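Research > Papers > Working Conditions > Section 4

Print this page | E-mail this page

4. Background noise and reported fatigue

4.1 Setting and method

The survey was carried out in January at two sites in Timudcombe, both run by Brelance. Staff at each site filled in a short paper form at the end of every shift for 12 working days. The form asked how tired they felt, how well they had slept the night before, and whether they had found it hard to follow speech during the shift. In all, 500 forms were handed out at the smaller site and 2000 at the larger one. Forms with no shift code were set aside and are not used in the tables.

Sound levels were logged at fixed points along the walkways and in the break rooms. We followed the Andrade scale for grading speech difficulty, with one change: the two lowest grades were merged, as staff in the pilot could not tell them apart.

4.2 Results

Tiredness scores rose with the length of the shift at both sites, as expected. The link with sound level was weaker. Staff who worked near steady noise did not report more fatigue than those in quieter areas, but staff exposed to sudden, uneven noise did - and the gap was widest on night shifts. Almost 13 percent of night staff gave the highest score for speech difficulty, and most of these also reported poor sleep.

Break rooms were a separate matter. At the larger site the main break room shares a wall with the loading area, and levels there were close to those on the walkways. Several forms carried written remarks on this point, asking for a door that closes fully.
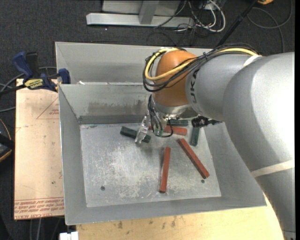 Figure 4. Industrial arm and gripper over a sheet-metal bin.

These remarks agree with the earlier Ornura study, in which rest in a quiet room had a stronger effect on end-of-shift tiredness than the length of the break. Our data cannot settle the question, as breaks at both sites were of fixed length. Sleep was self-reported, and staff with second jobs were not asked to say so. A follow-up form with both items has been drafted and is given in the appendix.

Contact | Copyright Brelance | Back to top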